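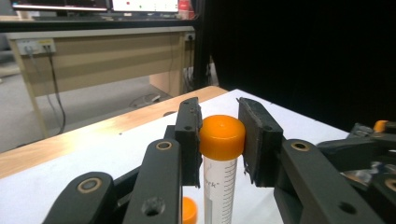

Manatus hand-held gripper pair
Lab tube handling, demonstration bench
Supplier: Szénási, Utbridge
Status in our catalog: listed, not recommended yet

Szénási calls Manatus "the shortest route from a technician's hands to a working robot." We went to the open day at Utbridge on Fri 6 September to see how much of that sentence holds up. The short version is that the hardware is decent and the sentence is doing a lot of work.

What you get
Two hand-held grippers, left and right, each with a pair of black parallel fingers and a marker plate on top for tracking. Both are cabled. There is no wireless option and the supplier wouldn't be drawn on when there might be one. Software for recording and playback is licensed separately, per seat, and the quote we were given did not include it until we asked.

What we saw
The demonstration was tube handling, with orange-capped centrifuge tubes moved between racks by a person holding one gripper in each hand. Please read that again if you are shopping for automation. A person does the job, the system records it, and a robot is supposed to do it later. The later part was a slide show. The brochure says 50 recorded runs are enough to teach a simple transfer, and we asked to see the results from those 50 runs on an arm. We were told they would be sent on. 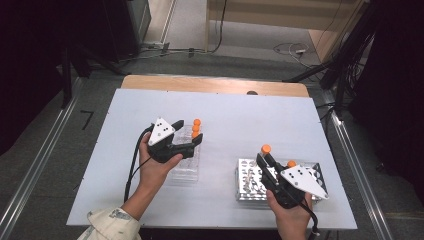
The bench was set up kindly, too. A white board over the table, bright caps, plenty of space between one thing and the next. Our own benches at Vollcombe have labels curling off the racks, three kinds of cap and somebody's pipette box in the way. When we asked about screw caps that have to come off and go back on, the presenter changed the subject to drawers.

In the hand
We were allowed a turn. The linkage feels solid, with little play at the joints, and the grip on a cap is easy to judge after a few tries. Weight is fine for short sessions. After 2 sets of transfers my wrist had had enough, and a technician asked to record all afternoon will want a word with whoever bought it. The cables pull a bit when you turn your hand over.

Price and terms
Quoted lead time is 65 working days. The warranty runs 2 years on the grippers and leaves out the finger pads, which are sold as a wear part. Training at Utbridge is extra. The July price list we had on file is no longer honored, so ask for a new one in writing.

Our position
If you already have an arm and people who can train it, the pair is worth a trial. If you want tubes moved by next spring, look at a fixed rack handler first. We will change the status of this listing when Szénási sends the playback results.

Trial loan: on request, deposit required
Returns: unopened finger pads only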